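# Chapter 7: Racks, Shelves and the Last Step of Washing Up

Most courses in household management treat the washing of dishes as a matter of hot water and willpower. The sink gets three chapters, the sponge gets a chapter to itself, and drying is dealt with in a sentence that begins with the word "then." This book has given the sponge its due (Chapter 6) and now proposes to spend some time on what follows that "then."

Drying matters for a dull reason. A plate that has been washed well and dried badly has to be washed again, or ought to be. Water left on a surface holds whatever was in the water, and a damp towel that has already done the glasses, the forks and somebody's hands will add a contribution of its own. The dish rack is the household's oldest answer to this. It asks for no electricity and has no settings. It can be used wrongly all the same, and usually is.

By the end of the chapter you should be able to pick a rack that suits a given kitchen, load it in a sensible order, and defend that order to the people you live with. The last skill is not graded.

## 7.1 What a rack has to do

A rack does two jobs. It holds dishes up, so that water can run off them, and it holds them apart, so that air can get at both faces. Everything else sold along with a rack, such as the cup hooks, the cutlery tub and the little swiveling spout, is there to help with one of these jobs or to help with selling the rack.

Holding up is the easier of the two. Any surface with gaps in it will do, and people have made do with oven shelves, cooling trays and upturned colanders. Holding apart takes some thought. Two plates leaning face to back will trap a film of water between them, and the film will still be there in the morning. Dividers exist to stop this. They work best when each plate has a slot of its own, a rule known to everyone and kept by very few people after a dinner party.

Plates differ in how well they put up with the arrangement. A flat plate with a low rim stands nearly upright and sheds water fast. A deep one leans, takes up room meant for its neighbor, and collects a small pond along the lower edge of the rim. A wide plate in a shallow rack will tip forward if it gets the chance. The sensible order of loading follows from this: large plates first, toward the back, then smaller ones in front of them, with bowls and cups going wherever a bowl or cup can be tilted so that its hollow faces down.

Color and finish have no effect on drying, though they have a good deal of effect on what you notice. Water spots show on a glossy red plate long before anyone sees them on a pale one. Households with dark or shiny dishes tend to believe they have hard water. Households with beige dishes tend to believe they are good at washing up.

## 7.2 Where the rack goes

The usual place is beside the sink, on whichever side has room, with a tray or a folded towel under it. If you are right-handed and wash with the right hand, you'll probably find it easier to have the rack on your left, so that the hand holding the plate can put it down without crossing over. Plenty of kitchens make this impossible. The builders of the Velside apartments, where a number of the exercises in this book were first tried out, put the sink hard against the left wall in every unit, and the residents have learned to cross over.

A table will serve when the counter won't. It should be level, it should be able to stand some water, and it should have enough clear space in front of the rack to set a plate down before deciding where it goes. This landing space is the part people forget. Without it, each dish has to go straight from the hand to its final slot, and the first awkward platter brings the whole line to a stop. 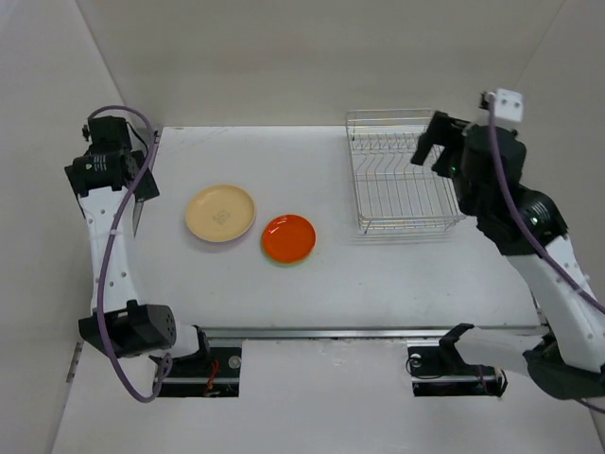
**Should the rack be emptied before the next wash, even if there is still room in it?**

Empty it first. Dry dishes left in the rack get dripped on by wet ones, and the job has to be done over. A rack that is never emptied also turns into a cupboard, and the real cupboard slowly fills with things that have no business in a kitchen.

## 7.3 The case against the towel

Towel drying has its defenders, and they are mostly people who were made to do it as children. Its one real advantage is speed. Its drawbacks are the towel, which is clean for the first few dishes and less clean from there on, and the extra handling, which is when things get dropped.

Margarida Rebelo, whose kitchen diary we'll meet again in Chapter 9, kept a record of every dish she broke over her years in a shared house on Balogh Street. It came to 7 plates, of which 2 were lost in the sink and the rest with a towel in somebody's hand. She doesn't claim that this proves anything. She did stop buying towels.

The towel earns its place with glassware, where spots matter to some people, and with knives, which shouldn't be left standing point up among other things. Cast iron must be dried at once, by towel or on a warm burner, and should never see the rack at all. For the rest, air is cheaper and doesn't need laundering.

## 7.4 Wire, wood and plastic

A metal wire rack drains well and is easy to rinse. Its weak points are its joints and the tips of its feet, where any coating wears off first and rust moves in. Wooden racks are kind to china and look handsome in a shop. They need to dry out as thoroughly as the dishes do, a point that tends to come up about a month after purchase. Plastic is light and quiet and holds on to a gray film in the corners, for which see the section on old toothbrushes in Chapter 6.

Whatever the material, wash the rack itself. Dayana Huerta, who taught the evening course at Sirotmont from which this chapter grew, used to ask each new class when they had last done so. She got a range of answers, many of them in the form of a question.

## Before you read on

1. Look at your own rack as it stands at this moment. Which of the dishes in it are touching, and which of them need to be?
2. Wash two similar plates. Stand one in a slot and lay the other flat on the counter. Check both after an hour and write down what you find on each face.
3. Find the landing space in your kitchen. If something lives there now, say what it is and where it could go.
4. Ask another member of your household to load the rack while you watch. Do not speak. Take notes.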